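의류 정리실 안전 점검표 및 의견
점검 장소: 리크포트(Likport) 별관 2층, 의류 분류 및 접기 구역
점검일: 2018년 9월 9일
점검자: 데보라 네그리(Debora Negri)
동행: 귀도 코코(Guido Cocco)
판정 구분: 적합 / 조건부 / 부적합 / 확인 불가

일러두기
지난 2월 점검표에는 거의 모든 칸에 '적합'이 찍혀 있고 의견란은 비어 있습니다. 무엇을 보고 적합이라고 했는지 알 길이 없어서 그 표는 참고하지 않았고, 처음부터 다시 적었습니다. 담당자의 말만 듣고 직접 보지 못한 항목은 '확인 불가'로 두었습니다. 항의는 서면으로 받겠습니다.

1. 출입구와 통로

1-1. 출입문이 끝까지 열리는가
판정: 적합
의견: 열립니다. 다만 문 뒤에 빈 행거를 세워 두었던 자국이 바닥에 선명합니다. 점검이 있는 날에만 치우는 것이 아닌지 의심스럽습니다.

1-2. 통로에 상자나 자루가 놓여 있지 않은가
판정: 조건부
의견: 마르케티(Marchetti) 쪽에서 보낸 옷 자루 2개가 벽에 기대어 있었습니다. 이메 메사로시(Imre Mészáros) 씨는 "오늘 들어온 것"이라고 했지만 위쪽에 먼지가 앉아 있었습니다. 반입 날짜를 적은 꼬리표를 붙여 주십시오.

1-3. 비상구 표시등
판정: 적합
의견: 시험 단추를 눌러 점등을 확인했습니다. 예비 전원으로 얼마나 버티는지는 기록이 없습니다.

1-4. 소화기
판정: 조건부
의견: 압력은 정상 범위입니다. 점검 꼬리표의 서명을 읽을 수 없고, 누구의 서명인지 아는 사람도 없었습니다. 다시 받으십시오.

2. 바닥과 조명

2-1. 바닥의 미끄러움
판정: 조건부
의견: 작업대 사이는 괜찮습니다. 창가 쪽에는 섬유 먼지가 얇게 깔려 있어 고무창 신발로도 살짝 밀립니다. '매일 청소'라고 적힌 당번표에는 같은 필기구, 같은 필체로 8일치 서명이 한꺼번에 되어 있습니다. 하루에 몰아 쓴 것으로 보입니다.

2-2. 작업면의 밝기
판정: 확인 불가
의견: 조도계를 빌려 오기로 한 사람이 빌려 오지 않았습니다. 눈대중으로는 접기 작업에 무리가 없으나 눈대중은 측정이 아닙니다.

2-3. 환기
판정: 조건부
의견: 환풍기는 돌아갑니다. 필터를 꺼내 보니 보풀이 두껍게 붙어 있었고, 교체 주기를 묻자 "필요할 때"라는 답이 돌아왔습니다. 지금이 그때라고 봅니다.

3. 작업면과 펼쳐 놓은 옷감

3-1. 작업면을 덮은 천이 밀리거나 말리지 않는가
판정: 조건부
의견: 검은 천 모서리를 손으로 당겨 보았습니다. 한쪽은 단단하고 한쪽은 쉽게 딸려 나옵니다. 질텐트(Ziltent) 고정 집게를 구입했다는 영수증은 보았는데 몇 개를 샀는지는 적혀 있지 않았습니다.

3-2. 옷을 펼친 상태에서 접는 순서가 지켜지는가
판정: 조건부
의견: 벽에 붙은 순서도에는 '주름을 편 뒤 접는다'고 되어 있습니다. 좋은 말입니다. 긴 회색 옷을 보면 길이 방향 주름이 여러 줄 그대로이고 아래쪽 가장자리도 울어 있습니다. 작업 중이라는 설명을 받아들이더라도, 펴는 단계가 언제 끝난 것으로 치는지 순서도에 기준이 없습니다.

3-3. 천 위에 옷감이 아닌 물건을 올려 두지 않는가
판정: 부적합
의견: 베이지색 천 위에 빨간색과 흰색이 섞인 작은 물건이 있고, 작은 검은색 원통형 물건도 있습니다. 무엇이든 간에 접을 때 딸려 들어가면 찾느라 시간을 버립니다. 소품을 담을 쟁반을 따로 두십시오.

3-4. 천 위로 전선이 지나가지 않는가
판정: 부적합
의견: 굵고 어두운 색 선과 가늘고 옅은 색 선이 있습니다. 회색 옷 위에도 검은 선이 고리 모양으로 걸쳐 있습니다. 담당자는 늘 이렇게 해 왔고 문제가 없었다고 합니다. 문제가 없었다는 기록도 없습니다.

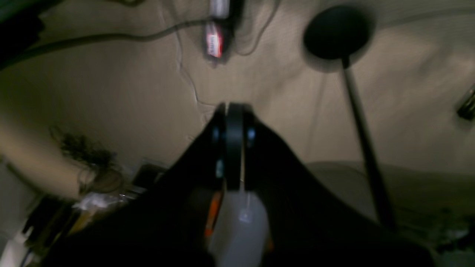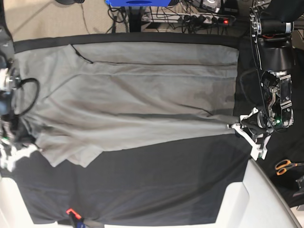
3-5. 작업면 높이
판정: 적합
의견: 키가 다른 두 사람이 각각 서 보았고 허리를 크게 굽히지 않아도 됩니다. 귀도 코코 씨는 조금 낮다고 하지만, 지난번에는 높다고 한 분입니다.

3-6. 옷감 가까이에 세워 둔 물건이 넘어질 염려가 없는가
판정: 조건부
의견: 둥근 원판이 달린 검은 대를 두고 하는 말입니다. 손가락으로 밀어 본 정도로는 넘어지지 않았습니다. 팔꿈치로 쳐도 괜찮은지는 장담하지 못합니다. 받침을 고정하거나 옷을 펼치는 범위 밖으로 옮기십시오.

4. 용기와 세제류

4-1. 용기에 내용물 표시가 있는가
판정: 확인 불가
의견: 반투명한 흰색 플라스틱 용기의 내용물을 물었더니 두 사람이 서로 다르게 대답했습니다. 겉만 봐서는 판단할 수 없으므로 '확인 불가'로 적습니다. 다음 점검 때까지 모든 용기에 이름과 날짜를 적은 표를 붙이고, 표를 붙인 사람도 기록하십시오.

4-2. 얼룩 제거제 보관
판정: 적합
의견: 잠금장이 있고 실제로 잠겨 있었습니다. 열쇠가 문에 꽂혀 있지 않은 것까지 확인했습니다. 이번 점검에서 드물게 할 말이 없는 항목입니다.

4-3. 안전보건자료 비치
판정: 조건부
의견: 파일은 있습니다. 체벨(Cevell) 세제 자료가 두 번 들어 있고 얼룩 제거제 자료는 없습니다.

5. 전기

5-1. 멀티탭 연결 상태
판정: 부적합
의견: 멀티탭에 멀티탭을 꽂아 놓았습니다. 임시라고 하는데 케이블 타이로 단단히 묶은 것을 임시라고 부르기는 어렵습니다. 벽 콘센트로 나누어 꽂으십시오.

5-2. 다리미 전원 차단
판정: 조건부
의견: 자동 차단 기능이 있다고 하나 작동하는 모습을 보지 못했습니다. 시험해 보자고 하니 시간이 없다고 했습니다. 다음에는 시간을 내 주십시오.

6. 보관과 적재

6-1. 선반 하중
판정: 조건부
의견: 입구 쪽 선반에 접은 옷이 41벌 쌓여 있다고 재고표에 적혀 있습니다. 선반의 허용 하중은 어디에도 적혀 있지 않습니다. 가운데가 조금 처져 보이는데 원래 그런지 아는 사람이 없습니다.

6-2. 연간 처리량과 보관 공간
판정: 확인 불가
의견: 일라리아 비안키니(Ilaria Bianchini) 씨의 보고서에는 한 해 약 2,000벌을 처리한다고 되어 있습니다. 근거 자료를 요청했으나 아직 받지 못했습니다. 그 수치가 맞다면 지금 선반으로는 모자라고, 틀리다면 증설 요청서를 다시 써야 합니다.

7. 조치 요구

가. 옷감 위를 지나는 선의 정리: 즉시. 담당 이메 메사로시
나. 멀티탭 중복 연결 해제: 즉시. 담당 귀도 코코
다. 용기 표시 부착, 소품 쟁반 비치: 다음 점검 전까지. 담당 일라리아 비안키니
라. 환풍기 필터 교체와 교체일 기록: 담당자를 정해 알려 주십시오. 회의에서는 모두 다른 사람이라고 했습니다.
마. 선반 허용 하중 확인: 제조사에 문의하고 답변 원본을 첨부할 것. 전화로 들었다는 메모는 받지 않습니다.

추가 의견 (래퍼티 리지웨이, Rafferty Ridgeway)
3-2는 너무 엄격하다고 생각합니다. 접는 도중의 옷에 주름이 있는 것은 당연합니다. 3-4와 5-1은 동의합니다.

점검자 답변
3-2 판정은 유지합니다. 주름이 있다는 것보다 기준이 없다는 것을 적은 항목입니다. 순서도에 한 줄만 추가하면 적합으로 바꾸겠습니다. 수정본은 사본 말고 벽에 붙은 것으로 확인합니다.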